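From: Nafula Temba
To: Jirkham House Share list
Subject: Re: Washing soft toys with towels

Gilang wrote:
> Has anyone put a soft toy through the machine with the towels? Ours
> is grey and plush and has had juice on it since April. The label has
> worn off. I don't want to end up with fluff all over everything.
> Also, does the door need to stay open between loads? Ours smells.

Hello Gilang,

Yes, I do it most months. Check the seams first and sew up any gap, as the stuffing gets out through very small holes. I use 30 degrees, the gentle cycle and half the usual liquid. No softener, it makes plush go flat. A white towel in with it stops the toy banging about, but use an old one that has been washed plenty of times. New towels shed and you will be picking white bits off grey fur for days.

I carry ours over in a shallow plastic basket with slatted sides, which sits on the floor by the machine. Towel and toy go in the same basket.

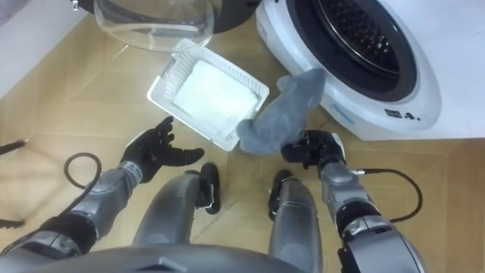
Saodah adds that a pillowcase with the end tied works better than a towel if the toy has stitched eyes or a long tail, and that she would not go over 30 whatever the juice was. She dries hers flat on a rack and turns it every few hours.

On the smell – leave the door open between loads and wipe round the inside of the rubber seal, in the fold at the bottom. Ours had hair and a sock in there. An empty hot wash now and then also helps. If it still smells after 4 of those, look at the filter.

The old drying rack is going spare if you want it. Collect any evening after six.

Nafula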